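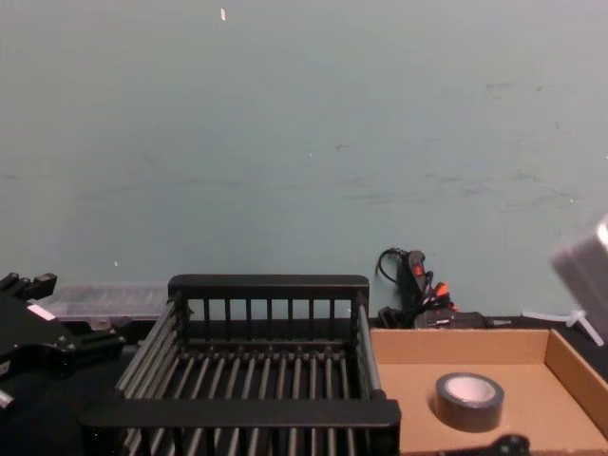
Flidau – puesto de sobremesa con dos brazos para clasificación y traslado
Referencia 1515-F. Ficha actualizada el 21 de mayo de 2026

Flidau es un conjunto de dos brazos con pinza para laboratorios y talleres que necesitan repetir tareas cortas de recogida y colocación. Lo fabrica Nesbridge y se entrega montado sobre su base, con el software cargado y las pinzas ya ajustadas. La instalación ocupa una mañana si la mesa está nivelada.

La tarea de demostración consiste en pasar rollos de cinta adhesiva entre un escurridor de varillas y una bandeja de cartón. Parece sencilla, pero las varillas dejan huecos y el rollo no siempre apoya igual, de modo que la pinza tiene que corregir el ángulo antes de cerrar. 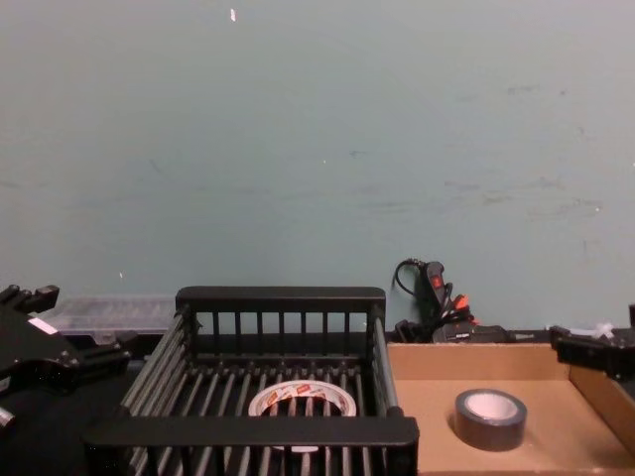 Los dos brazos comparten el mismo plano de trabajo y el controlador reparte las zonas para que no se crucen. Se puede asignar un brazo a cada recipiente o dejar que uno solo haga el recorrido completo. No hace falta despejar la pared del fondo: los objetos que se quedan fijos se marcan como zona excluida durante la calibración – cables y herramientas incluidos.

Qué incluye
Dos brazos con pinza negra de dedos intercambiables
Cámara de pecho y cámara de muñeca
Controlador y fuente de alimentación
Licencia Flokville para un puesto
166 tareas de partida, editables

La cámara de pecho da la vista general de la mesa. La de muñeca se usa en la aproximación, cuando interesa ver las varillas y el borde del recipiente desde más cerca. Las dos señales se graban con la misma marca de tiempo y se exportan juntas.

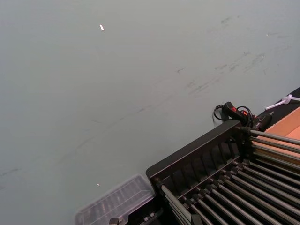
Ní Bhriain escribe en las valoraciones que la calibración le pareció clara, aunque echó en falta un aviso cuando se mueve el recipiente a media sesión; tuvo que repetir el proceso entero. Le da cuatro estrellas. La versión del software prevista para julio añade ese aviso y permite recalibrar una sola zona.

Para volver a empezar una serie se retiran los rollos, se comprueba que el escurridor y la bandeja siguen en su sitio y se pulsa Reinicio en el panel. Los brazos vuelven a la posición de espera.
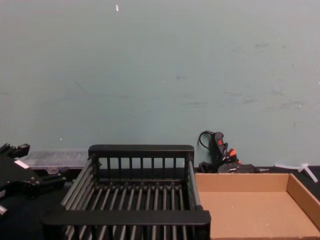
El escurridor y la bandeja no van incluidos. Sirve cualquier modelo que quepa en la zona de alcance, y conviene que el escurridor tenga peso suficiente para no desplazarse si la pinza lo roza.

Garantía de 2 años en brazos y controlador. Los dedos de pinza se consideran consumible. Plazo de entrega: 8 semanas desde la confirmación del pedido. Precio bajo presupuesto, con descuento para centros docentes.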